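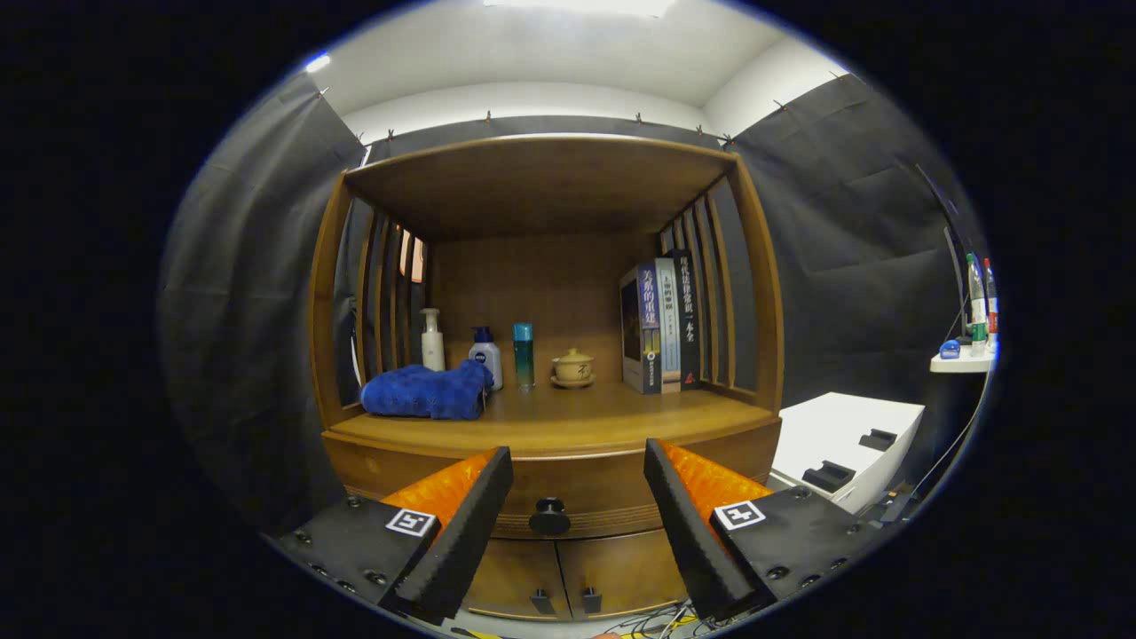

ok so Bultcombe quietly pushed an update to their streaming box overnight and my home page has 4 new channels on it. No email, no pop-up, they were just sitting there when I turned the TV on this morning

two of them are free with ads, one is the Gravville movie channel (finally!!) and the last one is all regional soccer, which my mother-in-law is going to lose her mind over

Gravville wants its own login though. I already pay for it through my cable company and it still made me type a code into my phone. Took me three tries because I kept reading a B as an 8

Lorena Henríquez says hers hasn't shown up yet and she's on the same model, so I guess they're rolling it out slowly. She restarted it twice, nothing

also the movie list is shorter than on the website. I counted 105 titles on the TV and the site has way more, so maybe they're still loading stuff in
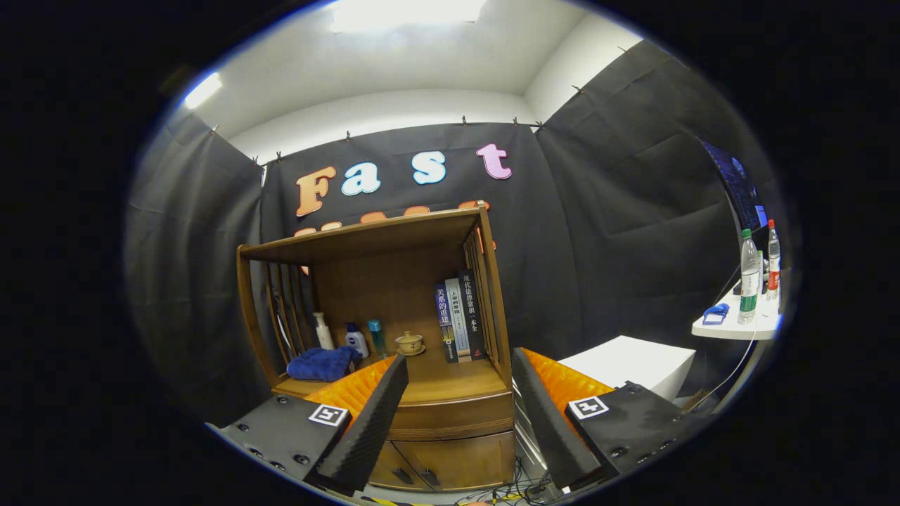

Do you have to pay extra for the soccer one?

Only after the trial, which runs 7 days, and then it's a monthly add-on you can cancel from the settings menu.

I'm keeping it through the July tournament and then we'll see. Picture was good last night, sound lagged a tiny bit until I switched the audio to stereo

if yours is missing, go to Settings, then System, then Check for Updates. Mine took almost 24 minutes to install on the bedroom box, so start it before dinner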